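July, afternoon, hand bench by the window

Carrying on with the thumb calibration. Yesterday's runs with the old joint offsets gave fingertip positions that drifted over the session, and Juraj wanted to know if the drift comes from the tendon model or from the wrist camera extrinsics. Today I only changed the extrinsics, so whatever moves in the numbers should come from those.

Method, so I can repeat it. Home the hand, fingers straight, thumb at the zero pose. Arm goes to the first of 10 wrist poses, waits 2 seconds to settle, camera grabs 30 images, arm goes to the next. At each pose the estimator gets the images and the commanded joint angles and returns a position for every fingertip in the palm coordinates. If the extrinsics are right the answer should be the same at every pose, as the hand isn't asked to do anything between them. Spread across poses is the figure I care about. The absolute error can wait until Gönül has the measuring arm back.

Started with the exposure fixed at 2000 microseconds, which is what Ľudovít had in the config from the Koker tests. Fine for the poses that look down at the bench. Poor for the ones that look towards the glass.

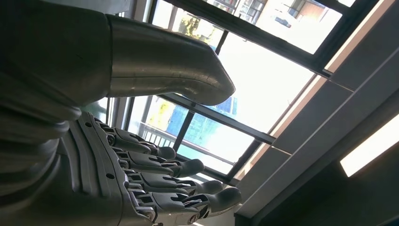
Switched to auto exposure for the second set and kept the fixed one for comparison. Both are saved under the Vekiven folder, same naming as before, with "fix" or "auto" at the end.

First look at the results. The four fingers agree well between poses with the new extrinsics, clearly better than yesterday, and the sets with fixed and auto exposure give nearly the same answer. The thumb doesn't. Its tip estimate wanders towards the palm whenever the wrist is rolled over, and it does so in both sets. So exposure isn't the main trouble. My guess is the reflections: the thumb is shiny, the highlight moves along it as the wrist turns, and the edge fit follows the highlight instead of the outline. The matte grey fingers don't have this problem.

Tried masking the brightest pixels before the edge fit. It helped on three poses and made one worse, where the mask took away most of the upper edge and left the fit with the underside only. Not keeping it in this form.

Svetozár came past and suggested dulling spray on the thumb. Would be a quick check of the reflection idea but I'd like to ask Arnulfo first about the seam, I don't want anything getting in there. Masking tape might do for one run.

Also noticed that poses 6 and 7 are close to each other and add very little. Better to swap one for a pose with more roll in the other direction.

To do:
Ask Arnulfo about spray or tape on the thumb.
Replace pose 7, rerun the full set with both exposures.
Repeat after dark with only the room lights on, same poses, nothing else changed.
Send Juraj the finger results now, thumb separately once the tape run is done.

Old offsets file is still in place, don't overwrite it yet.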